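The Corko Table Gallery

Welcome to the newest page in the collection! Regular visitors know I love furniture that has been lived with, and I've been wanting to give our big pale table its own spot for ages. We use it for everything at Corko: sorting yarn, wrapping parcels, cutting fabric, eating soup, arguing over maps of the coast. It came to us from a reading room in Witamgate that was closing down, and it took four of us and a borrowed van to get it up the hill.

I almost sanded it when it arrived. I had the paper in my hand and everything! Then Bello Isah came by, ran his thumb along the top and told me to leave it alone for a month, live with it, and then decide. That was 152 parcels ago and I still haven't touched it. I've become terribly fond of the marks (my favorite is the long one, which we call the Gumness Coast after the stretch of shoreline it looks like on our old wall map).

What I like most is how calm the rest of the top is. The grain is fine and nearly straight, a soft beige with a bit of gray in it, and it makes a lovely quiet background for wool, paper and anything with a strong color. Dark things look especially good on it, so the wire baskets live there now and hardly ever go back on the shelf.

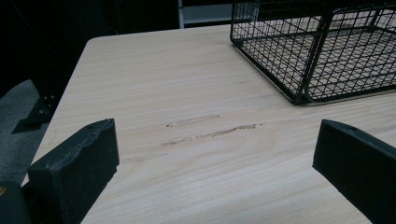
The Gumness Coast, with its little pale scuff running alongside. Black mesh basket at the corner, and don't miss the curved tan grain below the thick end of the scratch!

I could talk about that curved bit of grain all day. Everything else on the table runs more or less in one direction and then you get this one long bend, like water going past a rock. Abubakar found it before I did. He was waiting for glue to dry and started following the lines with a pencil (the blunt end, thank goodness), and after that we all had to have a turn.

The rounded corner has its admirers too. It's the end everyone squeezes past with full arms, and my hip is grateful every single day. Our old table had sharp corners, and I had the bruises to match.

A few people have written to ask how we look after the top. Very simply! A damp cloth, well wrung out, then a dry one straight after. Crumbs and chips of thread get brushed off first so they don't drag. I go gently over the rough parts of the Coast and wipe along it, never across, as the cloth can catch on the edges. Hot mugs go on cork mats, and we have 67 of those thanks to a very generous mix-up with an order. Please come and take some.

If you have a well-used table of your own, send me a picture of its best mark and tell me what you call it. The table gallery has had 2,658 visits so far, which amazes me, and the favorite pages are always the ones with a good scratch in them. So far I have 3 tables waiting to go up, including a school desk with a burn shaped like a pear and a potting bench I'm already jealous of.

Page added Apr 25, 2022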